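Rarkton Automation Workshop
May 20, 2024

1/ Maintenance notice for users of the sorting cell. The cell was out of service for part of this month while the gripper and the tray position were checked. It is now back in use. The posts below set out what was done and what is asked of each shift.

2/ The cell has one arm, one metal tray of mixed soft toys, balls and fabrics, and two small boxes with a round hole in the top, one yellow and one blue. The arm takes an item from the tray and releases it through one of the holes. The margin at the hole is small, and most of our faults begin there.

3/ The log held 2,053 cycles when the cell was stopped. Of these, 80 were marked as failed releases. Jhosep Quispe reviewed the list and found that most of the failures were at the blue box. The yellow box, with the same program, had very few.

4/ The cause was a worn pad on one finger of the gripper. Small items turned slightly as the fingers closed and met the rim of the hole on the way down. Both pads have been replaced with the Setier type, and the old pair has been kept for comparison.

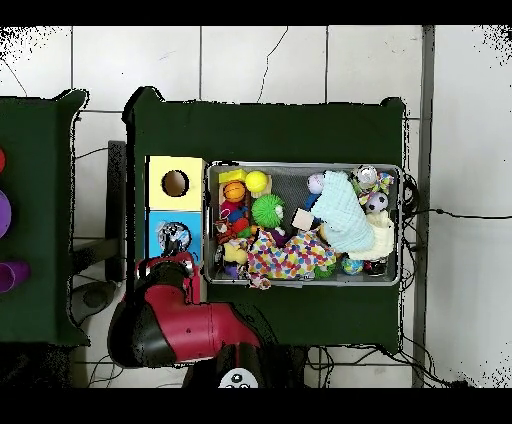

5/ After new pads are fitted, the release height must be taught again for each box. Bring the fingers over the hole at low speed, check the clearance on every side, and only then save the point. Please do not copy the value from one box to the other. They do not sit at quite the same height – the difference is slight, but the gripper will find it.

6/ The tray should be placed with its long side against the marks and the boxes set in line along its left side. If a box has been knocked, return it to its mark before starting. Do not correct the program to suit a box that has moved.

7/ Fabrics need separate attention. A cloth that hangs over the rim of the tray may be used, provided it does not reach the boxes. Knitted cloths catch on the finger screws, which should be checked for burrs at each weekly service.

8/ The trial run after repair was 843 cycles, with the arm at reduced speed for the first 288. No failed release was recorded at either box. Normal speed has been restored.

9/ Two matters remain open. The Frerichs coupling at the wrist has a little play, within the permitted limit, and will be measured again at the next service. The Zoltex cable sleeves are on order. Until they are fitted, please step clear of the cables on the floor and do not move them while the arm is powered.

10/ Faults should be entered in the cell log with the item, the box and the cycle number. Entries reading only "dropped" cannot be followed up. Questions on the teaching procedure may be sent to Jhosep Quispe at the workshop desk.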